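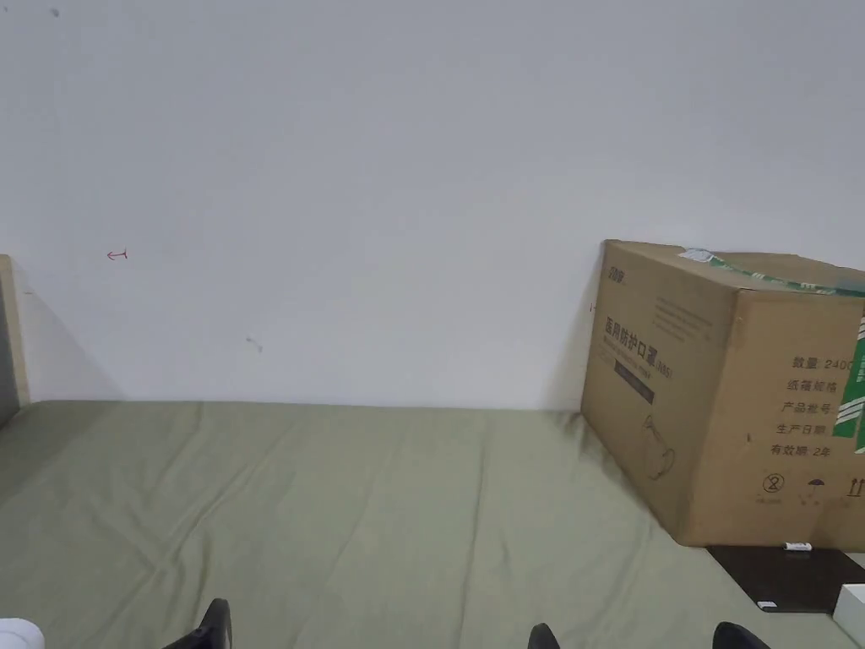

Hola a todos, soy Dilruba Kodikara y este año me ha tocado a mí llevar las sesiones de demostración de Kiltia. Busco gente para una cosa que, cuando la cuento en casa, suena rarísima: enseñar a un robot a hacer tareas domésticas con las manos. Con las vuestras, quiero decir. Doblar, levantar, mover una caja de un lado a otro, colocar una tapa, recoger lo que queda encima de la cama... y vuelta a empezar, muchas veces.

No hace falta saber programar. Tampoco hace falta haber visto un robot de cerca (yo estudié filología, así que ya veis). Lo que sí pido es paciencia, porque la misma tarea se repite veinte o treinta veces cambiando cositas: el objeto un poco girado, la tela más arrugada, la mano que entra por el otro lado. Hay quien lo encuentra relajante y hay quien a la media hora quiere salir corriendo, y las dos reacciones me parecen perfectamente respetables.

Trabajamos de dos maneras. En la primera llevas una pinza en la mano y haces la tarea tal cual, agarrando y soltando las cosas con ella. En la segunda te sientas delante de una pantalla y mueves el brazo a distancia con dos mandos – esto cuesta bastante más al principio, la primera tarde todo el mundo tira cosas. Casi todos empezáis por la pinza y, si os apetece, en la segunda semana pasáis a los mandos. Csaba Halász, que lleva la parte técnica, os acompaña en el primer turno y os va corrigiendo el gesto. Es muy tiquismiquis con la velocidad: ni a tirones ni a cámara lenta, él siempre dice que cojáis las cosas como si os estuvierais oyendo pensar. Yo tardé unos días en entenderlo, pero funciona.

Hasta ahora tenemos grabadas 2.417 demostraciones y para cerrar esta fase necesitamos llegar a 3.000. Por eso abrimos plazas nuevas, y nos vendría de maravilla que hubiera zurdos (tenemos poquísimos, por favor, zurdos, escribidme) y gente mayor de sesenta años. Los movimientos de todos nosotros se parecen demasiado y eso luego se nota en lo que aprende el brazo.

Lo práctico:

Los turnos son de dos horas y media con un descanso en medio, por la mañana o por la tarde. Se pagan 200 euros por cada bloque de cinco turnos, por transferencia, al terminar el bloque. Hay que ser mayor de edad y poder estar un buen rato de pie. Si tenéis tendinitis o problemas de muñeca, mejor contádmelo antes y buscamos tareas de mandos, que se hacen sentado. Anillos y pulseras fuera, mangas cortas o remangadas.

Se graban las manos, los objetos y lo que haya alrededor, sin sonido. Antes de empezar firmáis un consentimiento que os mando por correo, y lo podéis retirar cuando queráis sin perder lo cobrado.

El local está en el edificio Nigatu, segunda planta, con ascensor. Las sesiones duran hasta febrero, pero no tenéis que comprometeros hasta entonces: con un bloque ya me hacéis feliz.

Para apuntaros, escribidme con vuestro nombre, si sois diestros o zurdos y las franjas que os van bien. No me mandéis currículum, de verdad, ¡que no lo voy a leer! Contesto yo misma a todos los correos, a veces con unos días de retraso.

Publicado en: Convocatorias > Participantes remunerados | Etiquetas: teleoperación, robótica doméstica, demostraciones

3 comentarios

Yeshi Kahsay: Hice dos bloques en primavera y repetiría. Consejo: llevad calzado cómodo. Lo de los mandos me costó horrores hasta el tercer turno y luego ya me salía casi solo.

Hiwot Tufa: ¿Se puede venir con una amiga en el mismo turno? Las dos somos zurdas.

Dilruba Kodikara: ¡Dos zurdas! Sí, sí y sí. Hay dos puestos por turno, escribidme en el mismo correo y os pongo juntas.

Contacto: Kiltia, edificio Nigatu, 2.ª planta | © 2018 Kiltia | Volver arriba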